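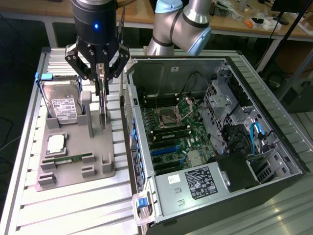 Section 4: Setting Up Your Giving Page

Your giving page is where neighbors in Skimdale and Alstead will find your cause, so let's make it a good one! Most groups finish in a single evening (have your logo and bank letter handy before you sit down).

1. Sign in to Inder and choose Campaigns, then New Page. Only the account lead can see this button. In our own group that's Mhairi Kerr, and she has set up 6 pages so far.

2. Type your page title. Short is great. "Winter Pantry Fund" fits on a phone screen, while your full legal name probably won't.

3. Enter your goal. You can change it at any time until the first gift comes in. The Alstead heating fund started at $1,650 and went up from there, with 209 donors by the time it closed in November.

4. Add up to four suggested gift amounts. Put the one you'd most like people to pick second from the left.

Note: Donors can always type in their own amount. You can't turn this off, and we hope you wouldn't want to!

5. Write your story. Tell people what a gift pays for, who it helps, and when. Plain words work wonderfully here - write it the way you'd tell a friend over the fence.

6. Under Monthly Giving, switch on Allow Repeat Gifts. Please do this one even if you think your donors won't use it.

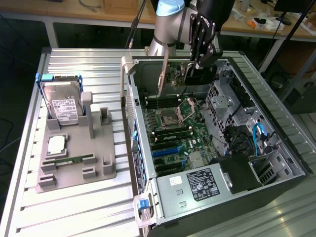 An upright hard drive in a gray fixture plate, next to an opened desktop computer tower.

7. Pick your receipt letter. The Buthelezi template comes with the tax wording filled in. If you write your own, send it to Hauke Weidemann for a read before you publish.

Caution: Receipts go out the moment a gift clears and can't be called back. Check the spelling of your group's name and your tax ID twice.

8. Click Preview, then open the link on your phone as well as your computer. Make a $4 test gift and wait for the receipt to arrive.

9. Click Publish. Your page is live, hooray!

Note: Test gifts stay in your total until you refund them. Go to Gifts, find yours, and choose Refund. The card fee comes back too, usually overnight.

To share your page by email or print a poster with a scan code, go on to Section 5.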